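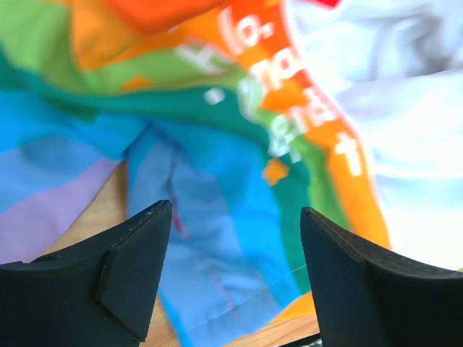 Trinddale Textile Reuse is looking for people who want to help us in sorting and folding donated clothes and household textiles at our room on Grevutgate. The work is part-time, paid by the hour, and it does not require experience from a shop or a laundry. Most of what comes to us is not neat. A cloth with bands of red, orange, green, blue and lavender can arrive at the table bunched up, next to something pale in white and gray, and the first task is always the same: open it, look at it on both sides, and decide where it should go. If you like this kind of quiet work with your hands, please read further.

What you will do

You will take textiles from the donation bags and lay them on the sorting table. You check seams, zippers, stains and holes. Things in good condition are folded by our folding guide and put on the shelf for the Skarkholm shop. Things with small damage go to the mending shelf, and the rest goes to the rag bins. Printed pieces are folded with the print to the outside, so the shop can see what it is without opening it again. Bright colors and light colors are kept on separate shelves.

Last season we handled 758 bags, and in December there were days when the corridor was full. So we ask for a person who can work steady also when the pile does not become smaller.

Hours and pay

We have 11 places. A shift is four hours, from 9 a.m. or from 1 p.m., and you choose two or three shifts a week together with us. Thursday is the delivery day and we need most hands then, so please tell us if you can be there on this day. The pay is 20 dollars an hour, also for the training shift. There is a break of fifteen minutes in each shift, with coffee and tea.

Who can apply

You must be 18 or older. You should be able to stand for longer periods, but there are two high chairs for those who need to sit. You should see differences between colors well enough to sort by them. If this is difficult for you, apply anyway and write it in your message - the mending shelf and the labeling are also open. Dust from old textiles can be a problem for people with asthma. We have masks, but think about it before you apply.

It is fine if English is not your first language. It is not mine either. The folding guide has drawings, and the shelf labels are short.

How to apply

Write to us with the form on the Agbeko job board, under "Sorting and folding, Trinddale". You do not need to send a resume. Tell us in a few sentences who you are, which shifts are possible for you, and for how long you would like to stay with us. We prefer a minimum of three months.

You can also come to Grevutgate 51 and fill out the form on paper, between 10 a.m. and noon on delivery day. Use the side entrance, the front door is only for the offices. We answer all applications, but it can take up to two weeks.

Clothes donations can not be handed in at the same time as the application. Please use the box by the gate for them.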